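Software Engineer, Robot Control and Planning (two-arm manipulation)

Lasano, Kemwood office
Full time, permanent contract
Start: June, or earlier if you are free

Who we are

Lasano writes the software that moves robot arms. We do not build arms and we do not sell them. Our customers bring their own hardware, and our software plans the motion, runs the control loop and keeps the logs. Our main product is called Reltness. It is a planning and control package for stations with two arms, and at present it is used mostly in small packing and sorting lines.

The software team in Kemwood has 8 people. You would be the ninth, and you would report to Inès Hamel, who leads the control group. You would share most of your daily work with Ho-yin Yeh, who wrote the first version of the planner and would be very glad to have a second person reading his code.

What the work is

Reltness takes the positions of the objects from the perception module and makes a plan for both arms. The plan must say which arm takes which object, in which order, and how the two arms stay out of each other's way. With simple tasks this works well. With tasks where both arms want to enter the middle of the table, the planner is still too careful. It often lets one arm wait when it could already start to move. To improve this is the first big task for the new person.

The second task is the test tooling. Our regression set has 336 recorded starting layouts. Each layout is replayed in simulation every night, and a smaller part of them is repeated on the real table. The tool which compares the two results is old, slow and written by several people in several styles. We would like to have it rewritten in the first year.
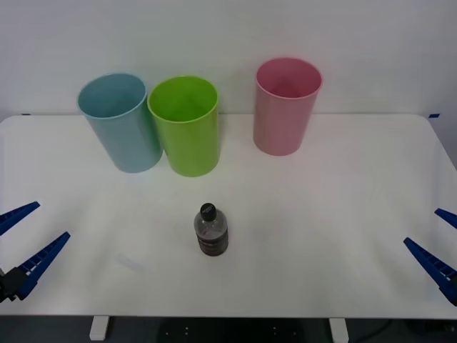

Both grippers open at the test table, with three cups and a small bottle between them.

Transparent objects are a known weak point for our perception module, and Hsiu-ying Tang is working on it now. You do not need to be an expert in perception, but you should be able to read her output, understand when a position estimate is not to be trusted, and make the planner behave in a sensible way in this case.

The control loop for the arms runs at 200 Hz. The planner has a limit of 50 milliseconds for a local replan. We keep these two numbers fixed, and a change which breaks one of them is not merged, also when it makes the plans better.

What you will do

Write and maintain planner code in C++
Write test scripts and small tools in Python
Run tests on the real table, normally two afternoons in a week
Review the code of your colleagues and have your own code reviewed
Help with customer questions when they concern motion planning (this is perhaps one day in a month)

What we ask from you

Good modern C++, and enough Python to be comfortable with it
Some years of work with robot arms, in a company or at a university
Understanding of inverse kinematics, collision checking and trajectory timing
Patience with real hardware
Written English which other people can follow. It does not need to be perfect. Several of us learned English as adults, and we write short sentences.

It is an advantage if you have worked with two-arm systems before, or if you have maintained a simulator. A degree is welcome but we do not require a certain one.

What we offer

A permanent contract from the first day, with flexible hours. We ask everyone to be present between 10:00 and 15:00, the rest you arrange for yourself. Two days in the week can be worked from home, except in weeks when you have booked the table. There is a yearly budget for courses or one conference. The office is on the ground floor of the Hsieh building and can be entered without steps.

How we choose

First there is a video call of half an hour with Sze-wing Yen from our office. After this we send you a small piece of real planner code and ask for your written comments. Please do not spend more than two hours on it. The last step is a visit to Kemwood, where you meet the team and work on one problem together with Ho-yin at the table. We pay for the travel.

We do not ask puzzle questions. You will get an answer from us also when it is a no.

How to apply

Please use the form on our jobs page and attach a CV and a short letter, one page at most. If you have public code, add a link and tell us which part is yours. Salary is discussed in the first call, so please write in the letter what you expect.

Questions about the work itself can go to Inès Hamel. For questions about the contract, moving to Kemwood or work permits, please ask for Jui-lin Chien.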